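MECH 2 Lab Handout: Sleeve, cuff and finger care on the Nina arm
K. Quintero, rev. 2026-03-30

Read before your bench slot. Bring it with you, the copy on the lab wall is the old one and has the wrong cuff order.

What this covers
Taking the fabric sleeve back, checking the finger joints, cleaning the pads, putting the sleeve on again. Does not cover the wrist bearing or anything inside the forearm. Those go to Kamol Khamphan, he has the Zuseck tools and you don't.

Before you touch it
Arm in service pose. Menu, Maintenance, Pose 3. Hand ends up with the fingers hanging down, leave it that way.
E-stop in. Key out, key in your pocket. Not on the bench.
Wait for the drive light to go out. If it blinks amber the brakes have not set, call one of us over.
Rings and lanyards off. Sleeves on YOUR arms rolled up past the elbow.
Logbook open to a fresh line. Write the hour counter down first, people forget it and then make it up. Last group's entry was 1,378.

Why there is a sleeve
Keeps lint and grit out of the upper joints, keeps your fingers out too. Soft cloth, no stretch. It has to have slack in it. If you pull it tight like a sock it will bind when the wrist turns, the controller sees the drag as load, and you get fault 6. Nearly every fault 6 this term was a sleeve somebody pulled neat. Folds are fine. Folds are what you want.

The cuff is the sleeve end rolled on itself. Roll outward, away from the metal. Rolled inward the hem works its way down and gets in the finger roots.

Steps

1. Look first. Before anything moves, check where the sleeve sits against the fingers. Hinges and tips should be out in the open. The roots of the fingers can be under the cloth, thats normal. Cloth over a hinge is not. Note it in the log before you fix it. 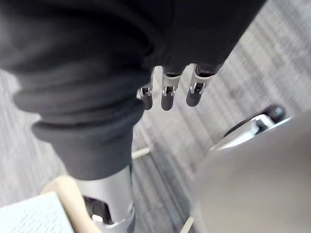

2. Unroll the cuff one turn at a time. Both hands. Don't grab the hem and yank, the thread catches on the hinge pins.

3. Slide the sleeve up toward the elbow until the finger roots show. Clip it with the two plastic clips from the tray. No binder clips (they mark the cloth and one already fell in a joint).

4. Check each finger by hand. Hold the metal part, not the pad. Bend at the hinge, slow, full travel, let it come back. You are feeling for a catch or side play. Side play you can see = stop, tag it, tell Kamol. A little click near the end of travel is ok on this hand.

5. Pins. Look at both ends of every one. A pin should sit flush with its bracket. If one is proud, do NOT tap it back in. Same tag, same Kamol.

6. Pads. Damp cloth, plain water, then dry cloth. No alcohol, it hardens the rubber and then grip tests go bad for weeks. Look for a shiny patch or a split at the tip. Shiny is wear, log it. Split means swap the pad, spares are in the Bornetti drawer, second from the top. Check the size letter on the bag against the finger, they are not all the same.

7. Brush out the roots. Soft brush, dry, strokes downward so the dirt falls out and not in. Carpet fluff is the usual find. Keep the brush and the canned air away from any opening in the metal housings. Canned air pushes stuff deeper, leave it on the shelf.

8. Sleeve back down. Clips off and BACK IN THE TRAY. Ease the cloth down, roll the cuff outward, then lift a bit of slack in above it with your fingertips. Turn the wrist by hand as far as it will go each way. If the cloth goes tight, give it more slack.

9. Key in, E-stop out, run Jernside slow cycle at low speed. Stand back of the line. Watch the cuff, not the screen. If it creeps toward the hinges, stop and re-roll.

10. Close the log line. Hour counter, who, what you found on each finger. "OK" by itself is not a finding.

If you get a fault during the slow cycle
Fault 6: sleeve drag. Back to step 8.
Fault 2: finger did not reach its target. Redo step 4 on that finger only. Comes back, tag it.
Anything else: E-stop, leave it, come get one of us. Do not power cycle to clear it, we lose the record.

For next time
Hand in your log page scan plus half a page on this: how would you tell sleeve drag from a stiff hinge if all you had was the motor current plot? Sketch both curves. Due first lab in April. We'll do pad replacment and grip calibration that day so read the Zuseck sheet on pads before you come.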